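This site uses cookies to remember your list settings. By continuing to read the archive you agree to this. [Accept] [Manage]

Clumlow Home Workshop List
Re: What do you all do with the bottom of your parts bin?
Posted in March by Zhuoran Ren

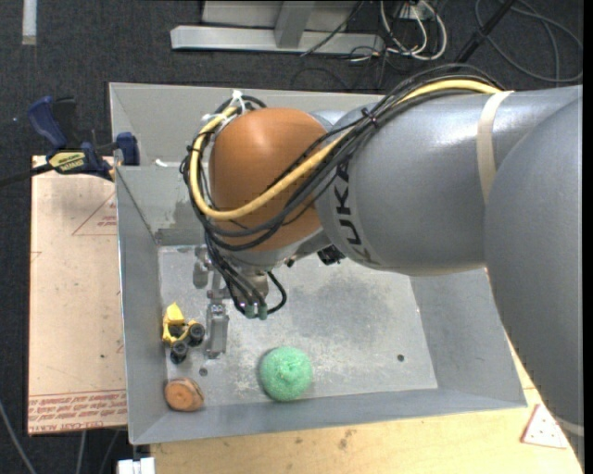 First, the quoted question

Radu Sârbu wrote:

> Hello all. I have inherited a big gray metal bin along with the rest of
> the Chiriac shop, and I'd like to use it for odds and ends, the small
> stuff that never gets a drawer. The floor of it is bare metal and pretty
> scuffed. Do I paint it? Line it? Leave it alone? My other worry is that
> with tall sides I'll be hanging over the rim with my feet off the ground
> every time I want a bracket. I have 4 free evenings before the rest of
> the shelving arrives, so it needs to be something simple.
>
> Radu

Now my answer, which got longer than I meant it to

Radu, welcome to the list, and congratulations on the Chiriac shop! I only went in there once, to buy a vise, and came out with a vise and two boxes of hinges I still haven't found a door for.

I've kept a metal bin for small parts going on 11 years now, and my advice on the floor is to leave it bare. Look at the one in the picture at the top: the metal is worn, with pale scuffs and speckles all over and a big darker smudge in the middle, and there are just a few small things in it. You'd find those small things in a second. I painted mine once, a nice dark green I was very proud of, and by the end of the summer I was picking green flakes out of my washers. It took a whole afternoon with a scraper to get back to where I'd started.

If you do have a dark patch in yours, wipe it with a rag and a little mineral spirits (door open, please, and no heater running) before you decide it's a stain. Mine was old cutting oil and most of it lifted. What didn't lift I stopped noticing.

Lining is a different question. I tried carpet, and I would beg you not to try carpet. Every screw you own will go into it point first. A thin rubber mat is all right if the noise bothers you, and I will say that dropping a handful of bolts into a bare metal bin at six in the morning did not make me popular at home. Cut it a little small so you can get a finger under the edge and lift it out to sweep.

About the sides. Yours sound like the sloping kind, and sloping is good, since things slide down to the floor where you can see them. The trouble is any little step or ledge partway up. The bin in the picture has something like one at the left, and sure enough there's a small white fragment sitting on it. Mine has a ledge too, and it collects everything: chips, bits of broken plastic, the stub of a pencil. Run a brush along it whenever you happen to be there. I use an old paintbrush that hangs on a nail by the window.

For the reaching, raise the bin before you do anything clever. I put mine up on a low platform made of scrap two-by-fours, around 30 inches off the floor to the rim, and my back thanked me for it. Somebody on this list (was it the fellow out in Pliseck?) tips his bin forward on a wedge so everything gathers along the near wall. I never dared do that with mine full, but if you keep only a few things in it I don't see the harm. Bolt it down, though.

And please do keep only a few things in it! The bin works as long as you can see the floor. Once you can't, it's just a heap with walls, and you'll be at the Curnus store buying a bracket you already own. I empty mine out on an old sheet twice a year, put back what I've used, and take the rest over to the swap table.

Tell us how the shelving goes, and if there are any more hinges in that shop, I should probably not be told about them.

Warmly,
Zhuoran

89 views | 4 replies | Share this message

Get the Clumlow list digest in your inbox. Enter your email address to subscribe.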